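Preserving forum > Jams, jellies and curds
Thread: Gooseberry jam set like rubber, can I rescue it?

Fennimore_K
Posted 15 Apr 2024
I made a batch from last summer's frozen gooseberries and it has set so hard that a spoon stands up in it. I used 2 kg of fruit, 2 kg of sugar, a splash of water and the juice of a lemon. It boiled for 30 minutes because I was waiting for the wrinkle test and kept missing it. Taste is fine, colour is a bit brown. I have 17 jars of it and I'd like to save them if I can.

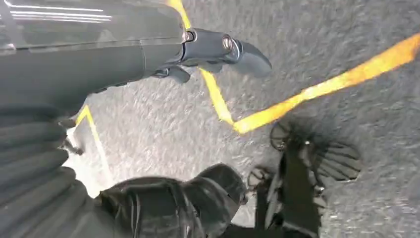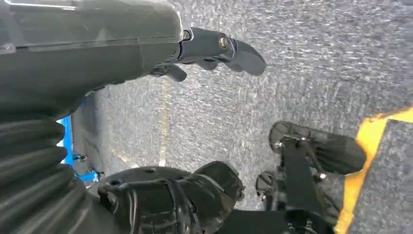
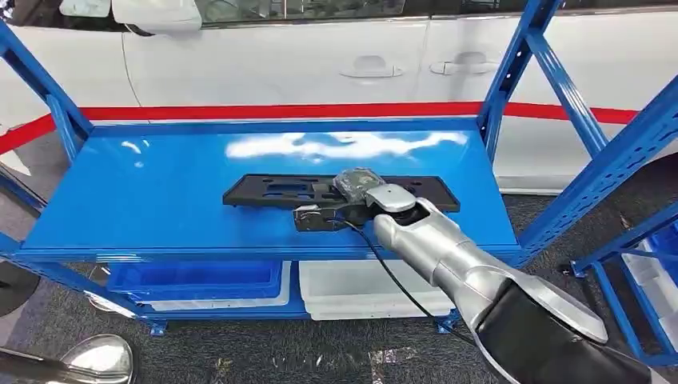 pantryshelf89
Thirty minutes at a full boil is far too long for gooseberries. They have so much pectin that mine are usually done in ten. I'd leave out the lemon as well, they're sharp enough without it.

You can loosen it. Tip a few jars into a pan with a little boiling water, warm it slowly until it melts, stir, and put it back in clean hot jars. Don't boil it hard again or you'll be back where you started.

Mossbank
I disagree about adding water. You're diluting the sugar, and that is what keeps the jam. If you do it, keep the jars in the fridge and eat them within a few weeks. I wouldn't put watered-down jam back in a cupboard and expect it to last until August.

pantryshelf89
Fair point on keeping. I only ever do one jar at a time and it goes in the fridge anyway. Should have said.

Fennimore_K
Thanks both. I'll do one jar first and see. Would apple juice be better than water?

Mossbank
Slightly, for flavour. It has some sugar in it but not enough to make much difference to how long it keeps. Still a fridge job.

tilly_in_Skernstead
How were you doing the wrinkle test? If the saucer wasn't properly cold you'd never see it. I keep three in the freezer and take the pan off the heat each time I test. People leave it boiling while they poke at the saucer, and that's two or three extra minutes every go.

Fennimore_K
One saucer, from the fridge, and no, I didn't take the pan off. I tested it five or six times. I can see where the half hour went now.

Oldcopperpan
Get a thermometer. 104 or 105 C and it's done, no saucers needed. I have an Oltulus one that clips on the side of the pan and I haven't had a bad set since I bought it.

tilly_in_Skernstead
I've got a thermometer and I don't trust it for gooseberries. They can set a degree or two before that. By the time it says 105 mine is already thick. It's all right for strawberry.

Oldcopperpan
Have you checked it in boiling water? My old one read two degrees low and I blamed the fruit for years.

tilly_in_Skernstead
Yes, it reads 100 in a rolling boil. I still prefer the saucer.

Gorsehill
On the brown colour, that's the long boil too. Gooseberry does go from green to pink as it cooks, depending on the variety, but brown means the sugar has started to catch. If it doesn't taste burnt it's fine to eat.

Also, did you soften the fruit before the sugar went in? Skins go tough if you don't, and no amount of boiling puts that right afterwards.

Fennimore_K
I put it all in together from frozen. The skins are a bit chewy, now you mention it.

Gorsehill
That's it then. Fruit and water first, simmer until the skins give when you press them, 15 to 20 minutes, then sugar. Dissolve it on a low heat before you bring it up to the boil. And more water than a splash. I use 600 ml to 2 kg.

bitthorpe_allotments
If it's very stiff I would leave it alone and use it like a fruit cheese. Cut it in slices and have it with mackerel or a strong Cheddar. We had a whole table of over-set gooseberry at the Bitthorpe show one year and it sold at 89p a jar as "gooseberry paste", all gone by lunch.

pantryshelf89
It's good in a gravy as well. A spoonful melts in easily, however hard it is.

Mossbank
Or in the middle of a sponge, warmed a bit first so it spreads. I agree with the allotment poster — seventeen jars is a lot to melt down and put back.

Fennimore_K
Update. Did one jar with three tablespoons of boiling water. It took a while to melt and there were some lumps I had to squash, but it spreads on toast now. That one is in the fridge. I'll leave the rest as they are and thin them when I open them. Mackerel tomorrow.

Has anyone grown Hollenstein, the red one? I've been offered two bushes and want to know if it's a heavy cropper before I dig the holes.

Gorsehill
Not grown it, sorry. Try the fruit growing section, you'll get more answers there.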